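Linen swap at Nerkbridge House: how it went and what comes next

Many residents asked us in December if they can bring back the sheets they don't use anymore. We said yes, and the answer was bigger than we expected. The shelves by the Morton Street entrance received 158 pieces, most of them in very good condition.

Mathis Hamel sorted everything by size. If you are looking for single sheets, please come early – they go first. Double sheets and pillowcases are still easy to find.

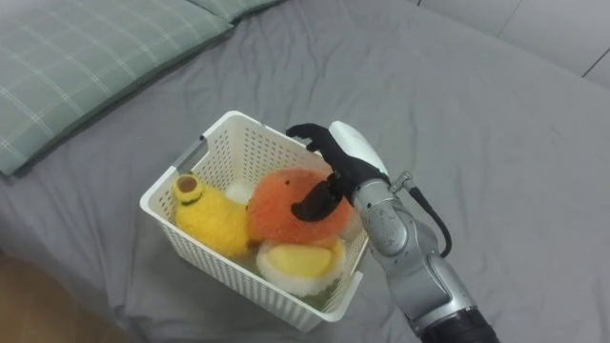 A few wishes for the next round. Please wash the items before you bring them, and write the size on a piece of paper pinned to the corner. Blankets are welcome too, but we cannot take mattresses or pillows. Towels with holes go to the animal shelter in Tawfik, so you can leave these in the blue bag near the door.

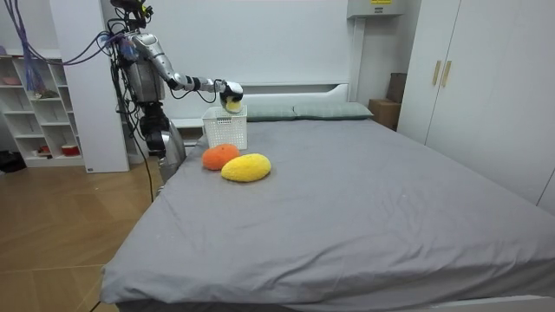

Nerkbridge House – Residents' Household Team

The shelves are open every evening until 8:30 p.m. You may take up to 5 pieces per apartment, and you don't need to bring something in exchange. For larger families we can make an exception, only ask Évan Gautier in apartment 30. He also keeps the list for the sewing evening, where two places are still free.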